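Hail Pounds Brikilthorpe, Mostly the Part That Had Just Been Repaired

BRIKILTHORPE - A hailstorm that crossed the lower valley shortly before 5 p.m. broke windows, stripped the leaves from a good share of the sweet corn and put new dents in the roof of the Brikilthorpe middle school gym, which got its last new roof in April after the hailstorm before that.

The storm came off the ridge west of Villca and moved east at an unhurried pace, giving everyone along Route 6 plenty of time to watch it arrive and very little covered parking to do anything about it. Hail fell for 39 minutes at the school, according to the custodian's log, with one short break during which several people walked out to look at their cars. Then it started again.

The biggest stones were found behind the feed store in Sivness, where one measured just under 3 inches across. It was put in the store's freezer next to the ice cream sandwiches and had been visited by most of the town by evening. A spotter who came to measure it a second time, with calipers, found that it had lost a little in the handling, and recorded the smaller number.

No serious injuries were reported. Two people were treated for bruises at the Clirnico clinic, both of them hit while moving lawn furniture. The clinic lost power for part of the evening and ran on its generator, which was tested last month and failed, was tested again, and this time did what it was bought for.

Forecasters had put the whole valley under a severe thunderstorm watch by lunchtime. The warning for Villca went out while the sky there was still blue in the east and the color of pond water in the west. Brikilthorpe's own siren sounded on schedule, and was heard clearly by everyone who lives north of the creek. Residents south of the creek have been told since last summer that a second siren is on the way. It has been purchased. It is in a shed, and the shed was hit by hail.
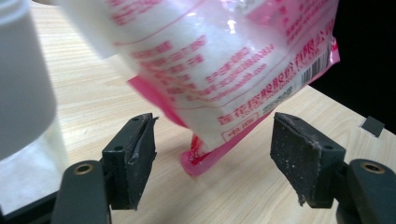
Kevin Taipe said he had no complaint with the warning, only with what he was supposed to do about it. "It told me to get indoors and stay away from windows," he said. "I've got a sun porch, a greenhouse and a camper. I stood in the hall closet with the vacuum cleaner for half an hour and listened to all three of them go."

The greenhouse lost every pane on its west side. The tomatoes inside came through fine, he added, and he would have preferred it the other way around, as he does not much care for tomatoes.

What made the storm unusual was less the size of the hail than how long it stayed put. Storms in the valley tend to weaken once they drop off the ridge into cooler air, but warm, damp air had been pooling along the river since early morning, and winds higher up were too light to push the storm along. It slowed down over Brikilthorpe and kept rebuilding on its southern side. By the time it let go, hail had drifted against the curb on Mill Street deep enough to bury a bicycle lying on its side, and the town sent out a snowplow. The driver had to be called back from a fishing trip, and the blade had to be put back on the truck.

Street flooding came next, as melting hail and leaves plugged the storm drains near the post office. Water reached the second step of the building and stopped there. The underpass on Depot Road was closed with its usual barricade, and its usual pickup truck was towed out of it by 8 p.m.

Growers will need several days to judge the corn. Plants that have lost their leaves at this stage can recover if the growing point was spared, and the advice is to wait a week, then split a few stalks and look. Orchards on the Clirnico side of the river were missed completely. Their owners have been careful not to bring it up.

The county is asking residents to photograph damage before making repairs and to call the office in Villca with the location and size of any hail they measured. Comparisons to coins or balls are acceptable. Callers are asked to say which kind of ball.

More storms are possible tomorrow afternoon, chiefly south of the creek.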